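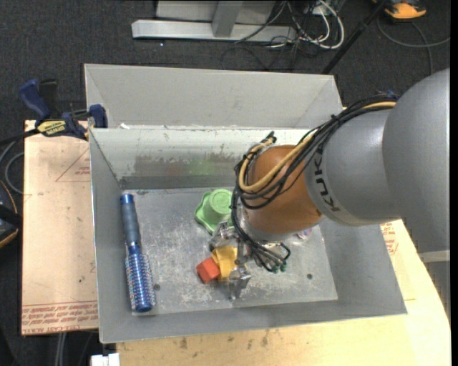 Xolani Mtshali
June 20, 2019

1/ Sorting out the odds and ends bin this week. It's the big open gray metal one that sits up on the wooden table. Everything without a home ends up in there.

2/ Rule one: long things go along a wall. The blue round hairbrush is lying by the left wall of the bin, and that leaves the middle free for the awkward shapes.

3/ The awkward shapes are the yellow thing with the curved, folded surface and the red-orange block leaning against it. Blocks are easy to store. Anything curved takes up twice the space it should.

4/ The light green cup-like piece is upside down. I store cups that way at home too. Less dust, and you can set something flat on the base.

5/ I keep an inventory for the whole storeroom. It had 101 lines on it last October. Target is 100 by the end of the summer, so yes, a very modest target.

6/ Labels are from Lullden, the plain white ones. I tried the Zumorum ones first and they peeled off metal within 12 days. Fine on cardboard.

7/ Someone asked why not use dividers. I had a Ristitz divider set in the old bin. Small stuff slid under it and I had to lift the whole thing out to get at a comb.

8/ A metal bin is noisy when you drop things in. A towel on the bottom fixes that, but then you have a towel to wash.

9/ Next up is the shelf by the Sandhu cabinet, 11 boxes, mostly cables and old chargers. If you have a good way to keep cables from tangling, reply with it. I've already tried bread clips and they snap.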